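Open House at Clirkance, or How I Spent a Saturday Looking at Tables

The Clirkance open house began at ten on Sat 6 December, and by ten past I had been handed a name tag, a paper cup of cider and a map of a building with one hallway. The map had a legend. I kept it.

Clirkance shares the old Mumano warehouse with two other tenants, and its business is tabletops, specifically the printed kind. You send a pattern, they put it on a surface, and your breakfast nook is never dull again. Elin Cadwaladr, who led our group, has been there since the company had one printer and a space heater. She walked backward the whole tour and never hit anything, which I found more impressive than some of the merchandise.

We started in the sample room, where the catalog runs to 469 patterns. I asked which one sells best. "Plain gray," Elin said, and moved us along.

The tables you could get close to were farther back. Visitors were encouraged to touch everything, and visitors did, mostly with cider on their fingers. I have a weakness for blue and white, having grown up eating off my grandmother's plates, so I parked myself by a pale top with shapes in those colors and let the group go on without me. 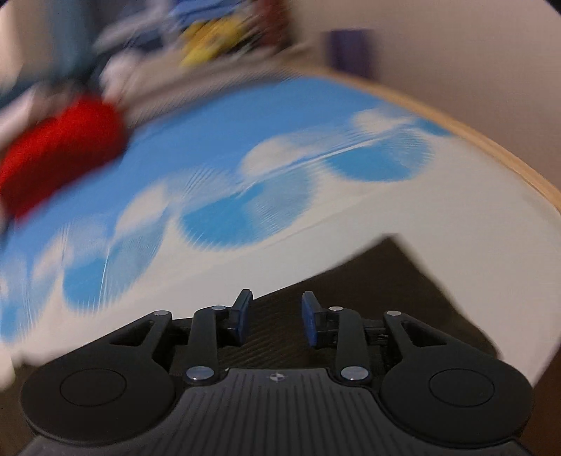
Baltasar Robles handles the pattern orders and will talk about blue for as long as you let him. There is a blue that looks fine at noon and turns purple under kitchen bulbs, and he has had phone calls about it. He also said most people choose a design that is too busy, then cover it with a tablecloth by July. I thought of my own dining room and changed the subject.

Lunch was chili in the loading bay, served on folding tables with no pattern whatsoever. A small Clirkance top starts at 700 dollars, so I bought a coaster. Parking is free behind the building — ignore the sign for Ollel, which points at a wall.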